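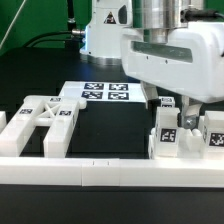

White 3D-printed parts, black tabletop.

Dumitrescu Print Counter, Niltutbridge
Frequently asked stuff

Updated November. Prices are on the price sheet, not here. Please stop emailing to ask if the prices here are current, there are no prices here (ok, two).

What do you print?
Plastic parts from your file. Knobs, brackets, clips, spacers, cookie cutters, the little foot that came off the bottom of the dishwasher rack. One piece or a bunch.

What file do you need?
STL or 3MF. STEP is fine too, we convert it. Not a photo, not a PDF, not a screenshot of a PDF. Check your units before you send. Inches vs millimeters is still the number one problem, every single week.

I don't have a file. Can you draw it?
Sometimes. Simple things yes, if you bring in the broken original and it's mostly all there. Drawing is billed by the half hour, separate from printing. Bring both halves if it snapped. Anything with a thread on it, bring the bolt as well.

How big can you go?
476 mm tall on the large machine, smaller on the others. Bigger than that gets split and glued. We'll ask first.

How long does it take?
Usually seven working days. Small stuff often sooner. December is slower, everybody wants ornaments. If we're going to be late you get an email, check your spam folder.

Can I pay to jump the line?
Yes, rush is $17 on top of the print price. Cutoff is noon. Sent at 12:05 = next day. Sorry.

What materials?
PLA, PETG, TPU for bendy things. ASA on request. No nylon right now, maybe in spring. Tell us where the part is going to live (hot car, outdoors, fridge door) and we'll pick if you don't care.

What colors?
White and black always. Gray most of the time. Everything else depends on what's on the shelf, so put a second choice on the form. We do not match paint chips. White comes out a tad different from spool to spool, so if you need a set to match, order it all at once.

Why can I see lines on my part?
Layers. That's how it's built up. Finer layers look better and take longer, there's a checkbox. Sanding and priming is available for an extra fee, or do it yourself, 220 grit and some patience.

Is it strong enough?
Depends. For a drawer pull, sure. For anything holding up a person, no, and we won't print it. No car brake parts, no climbing gear, no child seat pieces. Don't ask us to "just try it".

Is it food safe?
Treat it as no. Cookie cutters people use once and toss, that's up to you. Not dishwasher safe either, PLA goes soft and you get a banana.

My part doesn't fit!
Measure it against your file first. If we're off from the file, we reprint free. If the file is off, we reprint at half price one time. Holes come out a little tight, leave some slack in the drawing or run a drill bit through after. Tell us within two weeks of pickup please, not in June when you finally open the bag.

What's Biton?
Our order form. You upload the file, choose material and color, it gives you an estimate. Estimate is an estimate. The real quote comes by email from a person, and nothing gets printed till you say yes to it. If Biton freezes at the upload step, the file's probably over the limit, email it to us insted.

Where do I pick up?
Front counter in Niltutbridge, side door off the parking lot, or the drop shelf at the Itar branch. Pick one on the form. Itar orders go over in the afternoon van so add a day. Bring your order number. A screenshot is fine.

Do you ship?
Within the state. Flat rate up to a shoebox. Fragile things we'd rather you came and got.

How long do you hold orders?
A month. Then we email once more. Then it goes in the scrap bin, paid or not.

Do you take back scrap?
PLA only, clean, no glue, no magnets. Labeled bag. We don't take failed prints in mystery plastic.

Is there a minimum?
$8 per order. Doesn't matter if the part is the size of a pea.

Bulk pricing?
Starts at 25 of the same part. Biggest run so far was nearly 600 cable clips, so yes we can do a lot, but talk to us before you promise anyone a date.

Do you keep my file?
90 days, for reorders. Want it gone sooner, put DELETE in the notes box. We don't share or resell files. If it's somebody else's design, check the license, that part is on you.

Can I cancel?
Before printing starts, full refund. After it starts, no. Reply to the quote email, don't make a new order saying cancel the other order.

School discount?
Ten percent with a school email address. Get class projects in early, the end of the semester is a mess.

How do I reach you?
Reply to any order email. Phone 10am to 4pm, we let it ring if there's a line at the counter so leave a mesage with your order number in it.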